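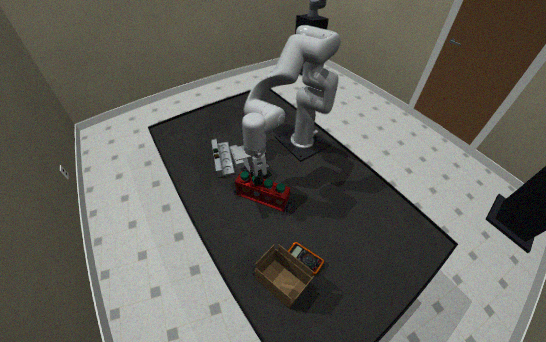
Hi all, and thanks for your patience while we went back and forth on this one. Ticket 435 was opened by the Montes group, who asked why our cell review tool kept marking their layout as "needs attention" when the arm was bolted down properly and every move had passed its check. Their scene has the red rack under the gripper, with an open cardboard box and an orange multimeter sharing the same mat, and it was those last two that set the tool off. The Jolteno house rules say that anything within reach of the arm has to be on the cell list, whether or not the job ever touches it. The box and the meter weren't on the list, so the tool was doing its job, even if the message it gave was about as helpful as a shrug.

I know that feels fussy for a simulated cell, and I did have some sympathy! But these layouts get handed over to the people at Hilleo who set up the floor, and we'd all like the list they get to match what they see.

The second part of the ticket was the finger clearance warning over the green caps. I went through the settings with a cup of tea and found the gap rule still on its July value of 11 mm, although we had agreed on 5 mm for small round parts. 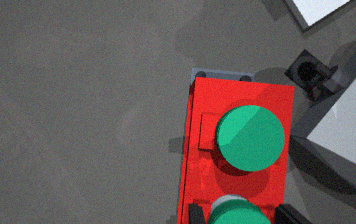
With the older value in place, the tool treats the neighbouring cap as an obstacle and asks for a wider approach, and then the wider approach bumps into the reach rule, and round you go. I've put the agreed value into the Rison profile, so please reload your profile before you run the check again. If you've saved your own copy under a different name, you'll need to change it by hand, sorry.

Steps to follow on your side

1. Reload the Rison profile and look for the 5 mm gap under "Small round parts".

2. Add every loose item on the work surface to the cell list, boxes and tools included, and give each one a plain name your neighbour would recognise. 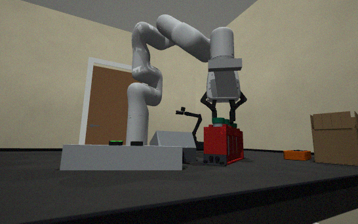

3. Run the layout check with the fingers open, then again with them closed. It can take up to 7 minutes on the bigger scenes.

4. If a warning is still there, leave it switched on and attach the log to this ticket. Please don't mute it, even for a quick trial.

Status: waiting on Montes to confirm. Last updated 26 Oct 2024.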